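Kudo Table Items - data card

Version of May 3, 2024. Kudo lists small household things kept on or near a work table, with photos and short notes. It has 90 entries in 12 groups. Cutting tools are group 4.

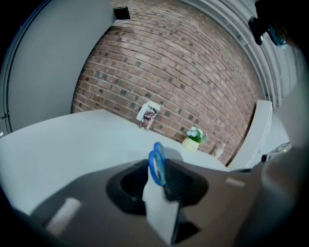

Prirnisard, list maintainer

Scissors with blue plastic finger loops, white tabletop, brick wall behind. The potted plant with white flowers is filed under Decor - see group 7.

Fields: item, color, surface, notes. Leave a field blank if unsure. Duplicates from the March list were removed.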